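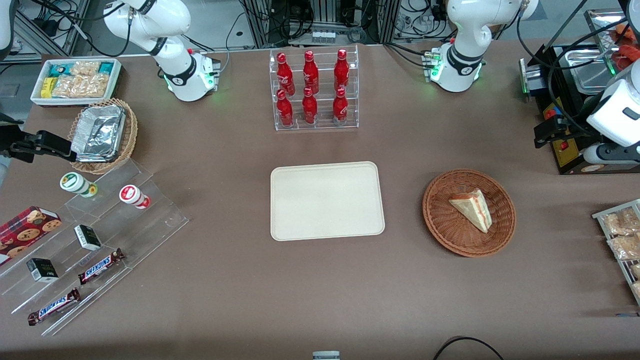
What time should I set up the snack table for a Saturday party?
Start at 9 in the morning if guests come at 11. You'll have time to chill drinks, fill baskets and still change your shirt!

Can I use woven baskets for food?
Please do, they look wonderful! Line them first. A foil tray works great for anything greasy, and a slice of layered cake can go in a basket too if it's wrapped.

Do drinks need a rack?
Only if you like one (I love mine). Two tiers of Coca-Cola take up so little room, and the red looks fantastic on a brown table.

How long can cream fillings sit out?
We stick to 30 minutes at Fenstead parties, then back in the fridge.

Who do I ask about borrowing trays?
Lucimara Brito has the big beige ones.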